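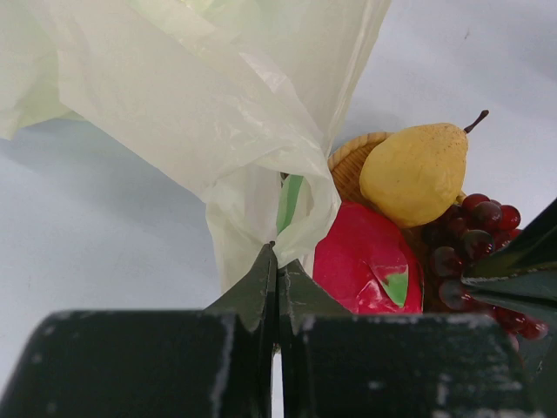 PROGRESS REPORTS

Hi Simão, quick one before Friday! The play-food part of the Valente grant is coming along nicely. The fruit basket is woven wicker, and the yellow pear even has little brown speckles — I love that pear. We've ordered pretend fruit for 27 more baskets from Zullberg, and the money is holding up fine (we're 4 dollars under on fruit, ha).

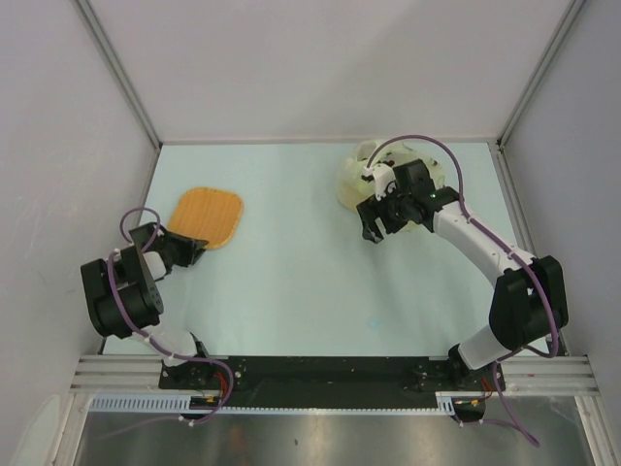 Next come the mats. I'd like to stick with orange on light blue, it's cheerful and easy to spot, and Derent will hold their price if we take 100. Could you okay that by the end of January? I'll send the receipts separately — there are a lot of them.

2 comments · 4 shares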